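Incidencia 95 - Clasificación de bloques por color
Área: Nurna. Estado: abierta

Paso 1. Revisión de cajas
El bloque rojo debe ir en la caja verde azulada de la izquierda. Quedan otros dos rojos sobre el tapete.
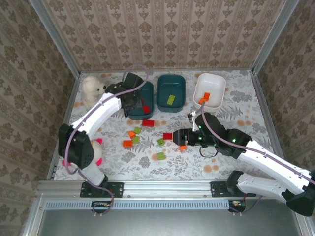

Paso 2. Etiquetas
Pedidas 3 a Bernura, una por caja. La blanca sigue sin color asignado en la hoja - falta decidirlo.

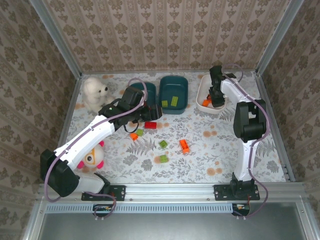
Usov: en mi hoja la blanca figura para piezas sin clasificar. Usad la versión 26, la 20 está anulada.

Hoja cambiada. Pendientes las etiquetas.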